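Lurkuvora くらしの相談室
カテゴリ：片づけ・手入れ > 机と文房具
閲覧数 1212

絵の描いてある台に鉛筆の線がついてしまいました。消し方と、ペン類の置き場所について

投稿者：mugicha_to_hashi

淡いピンクの地に雲や月の絵が入った台を使っています。その上に鉛筆の線がかなりついてしまいました。長い曲線が一本横に走っているのと、ぎざぎざした線、それに細かい黒い点々です。月の絵の上にも線がかかっています。

紙を敷かずに作業していたので、線がついたのはこちらの不注意です。何度か消しゴムを当ててみましたが、月のところは絵の具まで取れそうな気がして途中でやめました。端の目立たない部分では薄くなりました。ただ、こすった場所だけ少しつやが変わったようにも見えます。

もうひとつ、筆記具の置き場所にも困っています。青緑色の箱と黄色い工具箱を奥の壁ぎわに置いて、鉛筆は青緑の箱に入れています。それでも気がつくと台の上に転がっていて、芯の先が当たって線が増えます。箱は古く、継ぎ目をテープでとめてある状態です。買い替えるか、今あるもので何とかするかで迷っています。

お聞きしたいのは次の点です。
・絵を傷めずに鉛筆の線だけ薄くする方法
・ペンや鉛筆が台に転がらないようにする置き方
・テープでとめた箱をこのまま使ってよいか

台そのものを塗り直す予定はありません。絵は残したいです。よろしくお願いします。

torinosu64 さんの回答

メラミンスポンジで一発です。うちの机はそれできれいになりました。100円ショップので十分。
箱は買い替えたほうが早いと思います。

Severin Auer さんの回答

上の方には申し訳ないのですが、絵の部分にメラミンスポンジはやめたほうがいいです。細かい研磨材でこするのと同じなので、鉛筆と一緒に絵の具の表面も削れます。無地の硬い天板なら使えることもありますが、今回は絵を残したいとのことなので向きません。紙やすりも同じで、800番の細かいものでも塗装には跡が残ります。

まず、表面がどういうものかを確かめてください。手で塗った絵の上に透明な保護塗料がかかっているのか、印刷したシートなのか、塗りっぱなしなのかで、できることが変わります。隅のほうを湿らせた綿棒で軽くなで、綿棒にピンクがつくようなら水拭きはしないでください。色がつかなければ、かたく絞った布で拭く程度は大丈夫なことが多いです。

線を薄くする手順は次のとおりです。

1. やわらかい刷毛で、台の上の粉やごみを払います。芯の粉が残ったまま拭くと、灰色に広がります。
2. 練り消しを小さくちぎり、線の上に押し当てて持ち上げます。こすりません。黒くなった面は内側に折り込みます。
3. 残った線だけ、やわらかいプラスチック消しゴムの角で、一方向に短く動かします。砂入りの消しゴムは使わないでください。
4. 消しかすを刷毛で払い、乾いた布で仕上げます。

私は Fallgate の練り消しを使っていますが、練り消しならどこのものでもかまいません。広い面は数日に分けたほうが、力が入りすぎずに済みます。月の黄色い部分と輪郭の橙色は最後に回してください。淡い色は黒ずみが目立つので、消しゴムを新しい面に替えてから始めます。

筆圧で溝になっている線は、鉛筆の粉が取れても光の加減で見えます。これは消しゴムでは戻りません。また、点々がボールペンやマーカーのインクだった場合は別の話になります。アルコールは塗装を溶かすことがあるので、試すなら必ず隅で。私なら触らずに残します。

つやが変わったという部分は、消しかすの膜が残っているだけかもしれません。乾いた布で軽く拭いて様子を見てください。

置き方については、箱を替えるより浅いトレーを足すのをすすめます。立てる入れ物は斜めに倒れて出し入れのときに引っかかりますが、縁の低いトレーに寝かせておけば手を離したときに転がりません。出しかけの一本を戻す場所が手元にあれば、台の上に置くこともなくなります。トレーの底に薄いフェルトを敷くと、滑りも音も減ります。

hikidashi_106 さんの回答

箱のテープの件だけ。

引き出しやふたの動きに関係ない継ぎ目なら、そのまま使って問題ないと思います。透明テープは時間がたつとのりが端からはみ出して、ほこりを集めます。貼り替えるときはドライヤーの弱い風で少し温めてから、ゆっくりはがしてください。残ったのりは、はがしたテープのべたつく面でたたくと取れます。

継ぎ目が開いてくるようなら、内側から補修用の接着剤を入れます。材質によって合う接着剤が違うので、箱の裏に表示がないか見てください。私は Varela の接着剤を買ってから材質が合わないことに気づき、一本無駄にしました。

表面の白い欠けや擦り傷は、使う分には何も困りません。気になるなら近い色の補修ペンもありますが、青緑はなかなか合う色がないです。

それから、箱の底に滑り止めのゴムを貼っておくと、引き出しを開けるときに箱ごと動かず、台をこすりません。引き出しを開けたままにすると手前に重さがかかるので、中身は奥に寄せておくほうが安定します。

mugicha_to_hashi さんからの補足

皆さんありがとうございます。 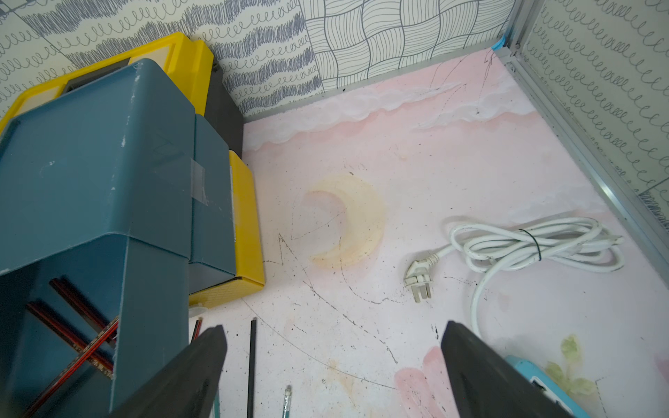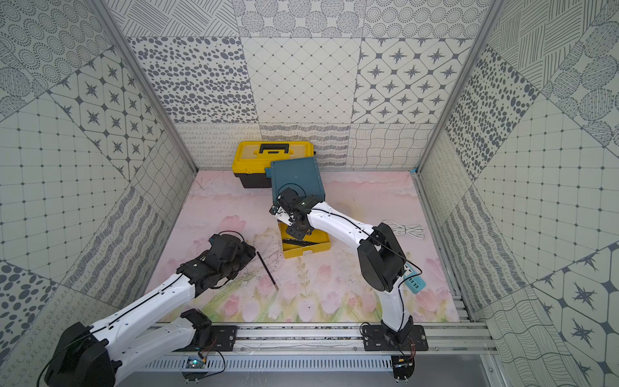
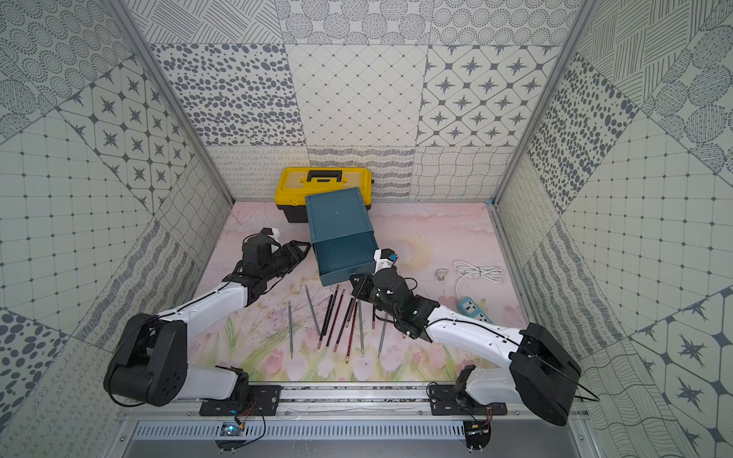
2／2ページ

赤と黒の縞の鉛筆は青緑の箱の手前に斜めに入っています。黄色い浅いトレーのほうには黒いペンのような細いものを寝かせていて、二枚目では黒いペンがトレーの外に出ています。三枚目は箱の引き出しが少し開いた状態です。

綿棒の件、隅で試したところ色はつきませんでした。まず刷毛と練り消しだけでやってみます。月は最後にします。Severin Auer さん、この場合、線が密なところと薄いところではどちらから始めるのがよいでしょうか。

Severin Auer さんの返信

薄いところからで大丈夫です。力加減がわかってから密なところに移ってください。長い曲線は端から順に押し当てていくと、途中でむらになりにくいです。

トレーは利き手の側の、少し手前に置いてみてください。奥だと戻すのが面倒になって、結局手近なところに置いてしまいます。

mugicha_to_hashi さんの返信

わかりました。置き場所も変えてみます。テープは次に箱を動かすときに貼り替えます。

この相談は解決済みとして受け付けを終了しました。
参考になった 64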